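Tisgate Open Day Demo Set

Data card, version 11

Summary

This set holds the simulated manipulation episodes shown on the two visitor stations at the Tisgate open day in May. It contains 2857 episodes of a single arm working at a kitchen counter. Each episode has a rendered camera stream, joint and gripper states, a text instruction, and an outcome flag. All scenes are computer-rendered. No recordings of visitors are included.

The set was put together so that groups who attended the demonstration could rerun what they saw. It was not designed as a training benchmark, and the instruction wording is narrower than in the parent set, Levoleo, from which the scene assets are drawn.

What was shown

Station A replayed stored episodes in a fixed order. Station B let visitors pick an instruction from a printed list and then ran the Pollico policy live in the simulator. Station B sessions were logged in the same format as the stored episodes and are kept in the folder live. There are 200 of them. The remainder are in the folder stored.

A Station B run was capped at 20 seconds of simulated time. Runs that reached the cap are flagged timeout and are kept in the set. Runs stopped by the operator are flagged aborted and have no final state file.

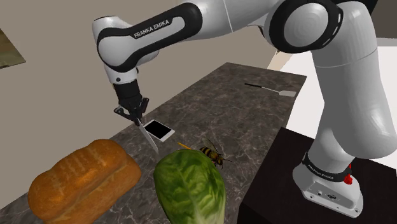
Object placement is randomized at the start of every episode. The sampler draws a target object, an optional goal object, and a group of distractors, then drops them on the counter with a minimum spacing between bounding boxes. Distractors are drawn from the full asset library with no filter for kitchen use, so a knife held in the gripper may be carried over a counter that also has a smartphone, a pencil and a bee on it, next to the bread and the romaine lettuce. The bee is a static mesh like the others and carries the category label animal_small. Several visitors asked whether distractors are ever used as goals. In the stored folder they are not. In the live folder they can be, when the instruction on the printed list named one.

Arm and scene

The arm model is a Franka Emika with a parallel gripper. The base pose is fixed within an episode and varies slightly between episodes. Counter material, wall color and lighting are sampled separately. Contact between the gripper fingers and thin handles is modeled with raised friction; grasp stability on the knife and spatula should not be taken as a prediction for hardware.

Fields

episode_id — string, unique across both folders
station — A or B
instruction — text as shown to the visitor
objects — list of asset names with start poses
states — joint positions, joint velocities, gripper width
outcome — success, failure, timeout or aborted

Outcome is set by a geometric check on the final object pose. The check does not look at collisions along the way. An episode in which the arm pushed a distractor off the counter can still be marked success.

Known problems

Instructions that mention "behind" are ambiguous. The list was written from the visitor side of the counter, and the checker uses the arm's base frame. Treat outcomes for these episodes as unreliable.

A few early Station B logs have joint velocities in degrees per second. The converter in the tools folder fixes them in place — run it once only.

Access

Copies are held on the Mwaipopo file server and are available on request to groups that registered for the open day. Changes to the asset names will be listed in the changelog with the next version.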